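The Great Bathroom Shelf Clear-Out

So I finally did the bathroom shelf, and I am thrilled with it! I'd been putting this off since January, when Éabha Carroll stayed with us for a weekend and asked, very politely, which of the bottles was shampoo. I had to open three to find out.

My rule used to be that everything lived on the shelf. Lotions, refills, the tiny hotel ones, a sunscreen from a beach trip I can barely remember... It all stood in a row and fell into the sink whenever I reached for the toothpaste. Now I have tubs. Two of them, deep plastic ones, one for things we use every day and one for spares, and I can't believe how happy a plastic tub can make a person.

I like to get everything away from the bathroom first and sort it on a table, where there's room to spread out. Bottles go in last and they go in upright. I used to lay them flat to fit more in, and one slow leak of conditioner cured me of that for good.

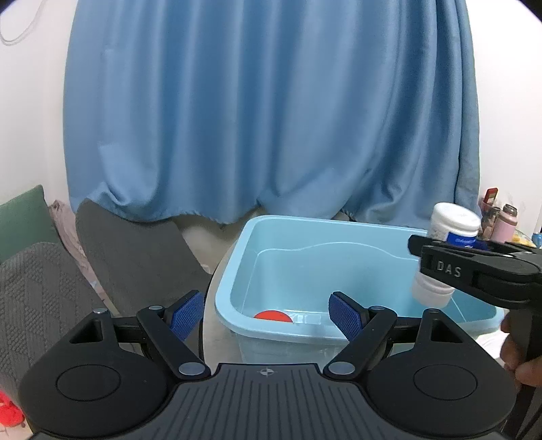 White bottle, light blue tub.

The color makes me want to do the whole house in blue, by the way. Georges says we're stopping at the bathroom, but he hasn't seen my list for the hall closet yet!

A few things I learned on the way. Wipe the bottoms of the bottles, even the ones that look fine (mine were not fine). Put the half-empty ones in front so they get finished. And if you own 17 hotel shampoos, like I did, give yourself permission to let most of them go - I kept four for travel and Omolara happily took the rest for her gym bag.

The whole job took one Wednesday evening, with a tea break in the middle. Next up is the drawer with the hair ties and the dead batteries. If you have a system for hair ties that works for more than a week, please tell me in the comments!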